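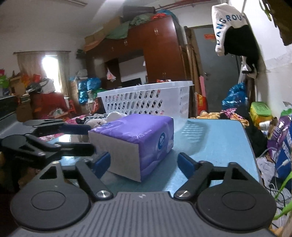
Ticket: Left finger late to open, soft packs dragged on release
Product: Drineck hand-held gripper, blue pads
Opened by: Mahlet Assefa
Assigned to: Nahom Tsegaye, Trokance support
Status: Closed

Mahlet Assefa, 8:30 am
Good morning, and thank you again for being so patient with me over the cable question in January! I have a new one for you, I'm afraid. When I let go of the trigger the right finger swings open as it should, but the left one hangs back for a moment and then jumps. With a hard object I hardly notice. With soft packs (I have been working with a purple tissue pack on the blue table all morning) the left pad keeps hold of the plastic and pulls the pack over sideways. I did 30 grasps and it happened on 9 of them. The pads still look fine to me, and I wiped them both down before I started.

Nahom Tsegaye, 9:10 am
Hello Mahlet, always nice to hear from you, and thank you for counting, it helps a lot. Could you unplug the tool and move each arm by hand, slowly, all the way open and closed? I'd like to know if the left one feels gritty or if it just feels tight. Please keep your fingertips out from between the pads while you do it, even unplugged, as there is a spring in there and it has caught me more than once.

Mahlet Assefa, 9:40 am
Tight, not gritty. It moves nicely until it is nearly closed and then I have to push. The right one is smooth the whole way. I also tried swapping the pads left for right, which I know you didn't ask for, and the left side still sticks.

Nahom Tsegaye, 10:05 am
That was a good thing to try, and it lets the pads off the hook. I asked Lesia Sirko, who builds these, and she thinks the screw at the left pivot is too tight. We had a batch from Fillport where the thread lock was put on a bit generously. Please back the left screw off an eighth of a turn, no more, and try the arm again by hand before you plug in. If the arm starts to wobble, you've gone too far, so bring it back a hair.

Mahlet Assefa, 11:20 am
It took a fair bit of muscle to get it started, but it moved! Both arms feel the same by hand now. I ran another 30 with the same kind of tissue pack and had no drags at all. Ibsa Adugna has the other tool from the same order, so I'll ask him to check his left side too.

Nahom Tsegaye, 11:35 am
Wonderful. Please have Ibsa open his own ticket if it sticks, and mention this one. Closing for now, but just reply here if it comes back.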